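### 3.2 Water use at the kitchen sink

The households in Nekine and Corkuswood were visited two times, first in March and again after the new tariff came into force. In total 43 households agreed to take part, of which 26 had a water meter inside the dwelling. For the others we used the reading of the shared meter in the yard and divided it by the number of persons registered. We are aware that this method hides the differences between neighbors, and the results of the two groups are therefore reported separately.

Each household kept a diary during six days. The diary had one line for every use of the kitchen tap, and the participant wrote the purpose (drinking, cooking, washing food, washing dishes, other) and whether the tap was left running. In Corkuswood the diaries were filled in more completely than in Nekine, where many people work in shifts at the Worku mill and eat at least one meal outside the home. Altogether 2575 lines could be used for the analysis.

Dishwashing was the largest purpose in both towns. The participants who filled the basin before washing reported fewer tap openings than those who washed under the running tap, but they also rinsed for a longer time at the end. The type of sink was noted on the first visit, with a distinction between sinks with a drainboard and sinks without one (Figure 6).

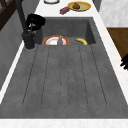 **Figure 6.** Sink with a basin and a ribbed drainboard (rendering).

The diary does not permit us to say how much water was used in each single event. To estimate this, we applied the flow values from the earlier Wikotora survey, which was done in towns of similar size and with similar pressure in the network. The estimate is sensitive to the assumed duration of rinsing. When this duration is reduced by half, the difference between the two washing habits becomes small, and in Nekine it disappears. We return to this point in Section 4.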